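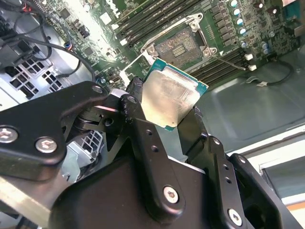 When should a run be stopped by hand?
Any time the chip touches something other than the socket it is meant for, or slips between the fingers, even a little. Stopping early costs a minute, and a bent contact costs a board.

Verley Handling Rules, data card
Last revised 22 July 2020 by Graça Teixeira and Vasco Guerreiro

Welcome, and thank you for reading this before opening the files! The set holds 3152 runs of processor placement, recorded at our Dronau and Quintela benches, together with the working rules we ask every operator to follow.

The rules, as they stand now
Power is off and the supply unplugged before the gripper goes anywhere near a board. Grip the processor by its edges and keep the fingers off the contacts underneath. The lever stays open until the chip is seated, and the arm never presses down on it. Loose cables get moved away from the arm's path first (we were lax on this one in the early runs, and the notes show it). A board gets 3 attempts and then goes back for inspection under the lens.

Labels
Each run has 2 fields, outcome and stop_reason. Please don't fill an empty stop_reason with a guess; write to us and we'll gladly dig out the bench log.

Known gaps
The Breklow boards were handled under the older rules, with a slower approach speed, so keep them apart when you compare timings. Vasco is still checking their labels.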